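Smadi maintenance thread, by popular demand (two people asked). How I keep one hand-held gripper in working order when its whole job is crumbs, plates and small slippery food.

1/ What it is: two chunky green fingers, a camera looking down between them, a handle, a trigger. You squeeze, it pinches, the camera records it. We have one. It's called Smadi because the label maker was already set to that and I wasn't going to argue with it.

2/ Start of day: wipe the lens. Then wipe it again with the cloth you should have used the first time. A thumbprint on the lens looks like fog, and I once went through 30 recordings wondering who had boiled a kettle.

3/ Check the finger screws. They back out a little every day, like guests who are too polite to say they're leaving. Snug, then a tiny bit more. If you hear a creak, you went past the tiny bit.

4/ Do not use the strong thread glue. I used the strong thread glue. Getting that finger off took most of an afternoon and a hair dryer, and the new finger had to come from Stisholm, who are lovely people and ship like it's 1840.

5/ Open and close it 10 times with nothing in it. You're feeling for grit in the slide. Smooth all the way is fine. A little catch near closed means something edible has moved in.

6/ Getting the edible thing out: soft brush first, dry. Then a wooden toothpick. Then the brush again. No compressed air – it just sends the sesame deeper, where it starts a new life.

7/ Grease: a dab on the slide, the size of a lentil. Every 300 squeezes if you're good, every time it squeaks if you're me. Keep it off the fingertips unless you enjoy watching dinner leave.

8/ Table setup. White top, even light, plate well forward of the fingers so you have room to come in. Pointy things like skewers are the ones to watch, mostly where the tip sticks out past the rim. Fingers wide open before you go anywhere near the food. Crumbs on the table are normal by this stage of the day.
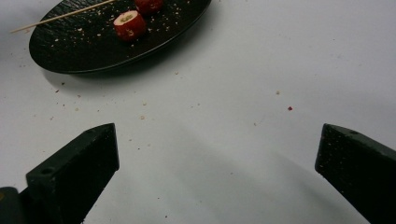
9/ Fingertips: warm water, dish soap, old toothbrush. Get the flat angled part and the screw holes. Dry them properly before they go back on. The Urkine manual says to air dry overnight. The Urkine manual has never had a morning session.

10/ Every 90 sessions I swap the tips left to right so they wear evenly. The Drilwood forum is split on whether this does anything. I've read the whole argument, both sides, and I still do it, mainly out of spite.

11/ Spares drawer: one set of fingers, screws, lens cloths, grease, toothpicks. The toothpicks keep disappearing around lunch. I have my suspicions and no evidence.

12/ Next job is the trigger spring, which has started going "tink." Will post when I've found out what "tink" costs.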